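Dry goods decanting

Dry goods decanting is the transfer of grains, meals, pulses and similar foods from their retail packaging into rigid, reusable containers. It is practiced in homes and in small catering kitchens. Clear plastic with a screw-on lid is a common choice, as the fill level can be read without opening the container.
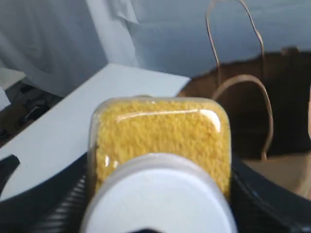
Peñalver objects that clear walls are a poor choice for whole-grain meals, which lose flavor faster in light, and recommends opaque tins for anything kept past one season. The Sarnville kitchen handbook takes the opposite view for containers stored in closed cupboards.

Filling

Fine products settle after pouring. Tapping the base closes the gaps between grains and lowers the level, so a second pour is often needed. A narrow band of headspace is left below the closure to keep grains out of the thread. 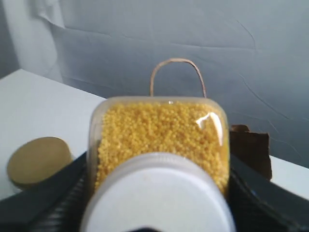
Bulk density determines the size required. The Jeltdale tables list coarse meal at 148 grams per standard scoop and advise leaving 19 millimeters of headspace in containers of up to 3000 milliliters. Older Prindell tables use a base unit of 100 grams and give no headspace figure.

Labeling

The product name and packing month are marked on the body, as lids of equal diameter are easily exchanged.

See also: Bulk density; Food storage; Headspace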